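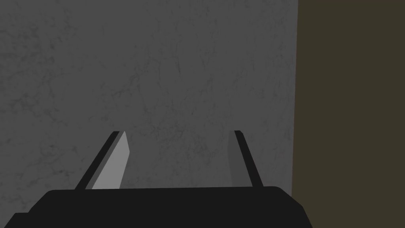
Slide 1. Gray surface with fine veins, simulated.

Speaker notes: Patience and regret
Evening talk, Wekham reading room, 7:30 start

Wait for the door to close. Thank Fikri for the invitation and for the projector.

Opening. My question tonight is whether a patient person has fewer regrets. Most of us would say yes without thinking much. I said yes too when I began reading on this. I now think the answer depends on which regrets we mean, and I want to spend most of the time on that.

Ask the room: who here regrets something they did in a hurry? Hands. Then: who regrets something they waited too long to do? Hands again. Don't comment yet. Come back to it at slide 4.

Slide 2. Two kinds of regret. The first kind is about acts. I sent the letter, I sold the house, I said the thing at dinner. The second kind is about omissions. I never wrote to her, I never learned to swim. Acts have a date and a place. Omissions are spread over years, and it is hard to say when they happened. Pause here, people usually want to write this down.

Slide 3. What I mean by patience. I use the word for being able to put up with a delay without getting angry or giving up. Waiting by itself doesn't count. A person can wait because they are afraid, or because they forgot. From the outside these look the same. From the inside they often look the same too, and that is the problem I want to raise.

Story: my uncle and the boat at Ondov. He said for years that he was waiting for the right price. Keep it short, two minutes. Leave out the part about the trailer.

Slide 4. Back to the hands. If patience protects us from regret, it should protect us mostly from the first kind. It gives us a night to sleep on the letter. For the second kind it may do nothing, and false patience may make things worse. Say "may." I don't have proof of this.

Slide 5. The diary exercise. At the Pravport workshop we had 80 people keep a regret diary for 6 weeks. They wrote 2896 entries between them. Zuleica Pacheco and I sorted these by hand, and we put 1331 under omissions. The sorting was rough. We disagreed on a good many, for instance "I stayed quiet in the meeting," which I called an act and Zuleica called an omission. I still think staying quiet can be something you do.

Be clear that these were people who signed up for a workshop on regret. They are no sample of anybody else. If someone asks for the spreadsheet, Zuleica has it.

Slide 6. Can it be measured at all? Go slowly. We can count entries. We can ask people to rate how bad a regret feels. Neither tells us whether the person chose badly. Someone can choose well, have bad luck, and feel regret for years. Someone else can choose badly and never think of it again. I would not call the second person wise.

Guillot objection: regret is useful because it teaches, so why want less of it? My reply is that it teaches once. After the tenth time through the same evening there is little left to learn. Skip this if we are past 8:10.

Slide 7. Something to try. Before putting off a decision, write down what you are waiting for. A phone call, a test result, the end of the school year. If the line stays blank, look at it again tomorrow. I have done this since July and have three blank lines, one about a piano.

Questions. Repeat each one for the back row. Fikri will take the microphone around. Chairs need to be stacked by 9.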